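Rules for marker cubes and floor cables when collecting with hand-held grippers

Posted by Kurniawati Ngui

We are writing a one-page rule sheet for people who record tabletop tasks with a pair of hand-held grippers. Each gripper has a marker cube at the base, and the overhead view has to read both of them. Last month 17 takes out of 68 were thrown out because a marker was lost partway through. Operators are told to "keep the markers visible," but everyone reads that differently. What do other sites write down? I'd also like to know if anyone has a rule for cables.

Po-yen Tsang

"Visible" is too vague to check. Ours says the marker face stays toward the overhead camera from the first move to the last, and if a sleeve, a hand or your own head covers it for longer than 2 seconds, stop and redo the take. Short sleeves or rolled up. Run the gripper cables back along the forearm so they can't swing across the marker.

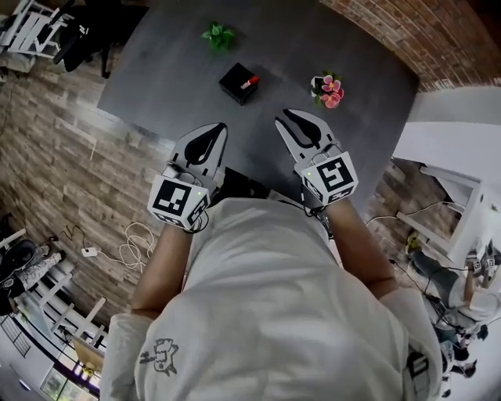 Both cubes facing up, cables along the forearms, objects ahead of the grippers.

Also give left and right different marker patterns and write down which is which. We swapped a pair in June and had to relabel a whole batch.

For the floor, coil any spare cable and move it and the power adapters out of the walking area before you start. Same for chairs you aren't using.

Santosh Uniyal

Just use bigger markers.

Anju Jaiswal

Bigger markers didn't fix it for us at Manzano, the losses were mostly people leaning in too far. We added a check every 12 takes where a second person plays back the last one. Put the check on the sheet with a box to initial, or it gets skipped.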